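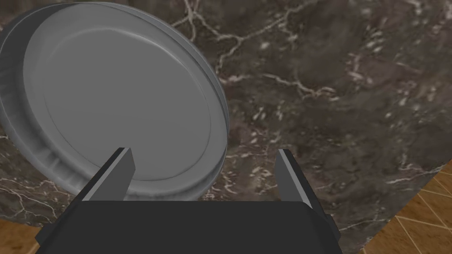 Workshop notebook, Skodmont cell
30 October 2025

Purpose of entry

To record the checks made on the Skodmont simulation cell following the replacement of the gripper model, and the settings now in force. This entry supersedes the note made in July, which should no longer be used when restoring the cell.

Condition at start

The cell was loaded from the saved state with the Grelix controller in position mode. The wrist view shows both fingers open, with the lower edge of the plate in the gap between them. The left fingertip meets the rim near its lowest point. The right finger stands clear of the plate. The plate is seen at a steep tilt, and the marble surface lies behind it.

This is the pose used for all contact checks on the plate. It was chosen in July and has been kept so that results may be compared.

Faults under review

1. With the July settings, the plate jittered in the first steps after loading, before any command had been sent. The Eltenmont team reported the same behavior on their copy of the cell.

2. On closing, the left finger pushed the plate sideways before the right finger arrived. In several runs the plate left the jaws altogether.

Work done

The collision shape of the plate was inspected first. The visible model has fine ridges along the rim and a narrow groove inside it, but the collision shape had been built as a single convex body, which filled the well and stood slightly proud of the rim. Any finger resting on the rim was therefore already inside the solid when the cell loaded. The shape was rebuilt in separate pieces for the base, the wall and the rim. The visible model was not altered.

The contact solver was raised to 200 iterations. The time step was left as found, at 2 milliseconds.

Closing force was reduced on both fingers. The two fingers share one command, and the coupling between them was found to be soft — softer than the data supplied with the new model. It has been set back to the supplied value.

Results

Run 1310, rebuilt shape only: no jitter on loading. Plate still displaced on closing.

Run 1311, rebuilt shape with corrected coupling and reduced force: plate shifted toward the right finger, then held. The lift was completed. One run is not sufficient and the full set is to be repeated.

Outstanding

The friction value for the rim is carried over from the Aranda parts library and has not been confirmed for this plate. It should be treated as provisional.

The saved state has been written again as version 334. Colleagues at Eltenmont are asked to load this version and discard local copies — in particular any that retain the convex plate.

The wrist camera offset was not checked today. It is to be verified against the new palm dimensions before any image data from the cell is used.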